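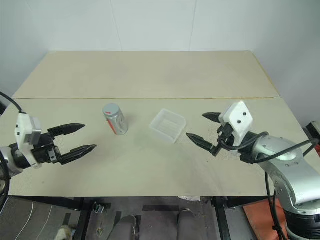

Edville Pantry Asks Donors for Cans and Clean Containers

Sep 13, 2021

The Edville food pantry is collecting canned goods and empty plastic food containers at its Flangate Street building through the end of the month. Shelves ran low over the summer, and the pantry wants to restock before the colder weather brings more families in.

The pantry gave out 3,814 cans between January and the end of August. At last week's stock check it had 872 left, mostly beans and corn. Soup, fruit, tuna and tomatoes are needed most.

"We can always use another can of soup," said Karim Atallah, who runs the pantry. "But the containers are what people forget. We buy rice and oats in big sacks, and we need something to put them in."

Any small plastic container that once held food will do, as long as it is clean and has no cracks. Square ones stack best. Lids are welcome but not required, as the pantry has a box of spare lids in several sizes. Containers that held paint, soap or cleaning products will be turned away, even if they have been washed.

Cans should be unopened and within their date. A small dent in the side is fine. Cans that bulge, leak or are dented along the seam cannot be given out. Glass jars are not being accepted this time because several broke in the bins during the spring collection.

Donations are checked and sorted on the work tables in the back room. Cans go to the shelves by type and date, and containers are washed again before they are filled. Each one gets a paper label with the contents and the date it was packed.

Drop-off hours are 9 a.m. to noon on weekdays. Donors should use the side door, where there is a cart for cans and a separate bin for plastic. Bags may not be left outside after closing. Anyone with more than 15 bags or boxes is asked to call ahead so the loading door can be opened.

A second drop-off point is at Tanoli Hardware, next to the registers, and takes cans only. It is emptied every 2 days.

Families who need food can come to the Flangate Street building during the same hours. There is no form to fill out on a first visit. The pantry also keeps a short list of households that need delivery, and new names can be added by phone or at the front desk.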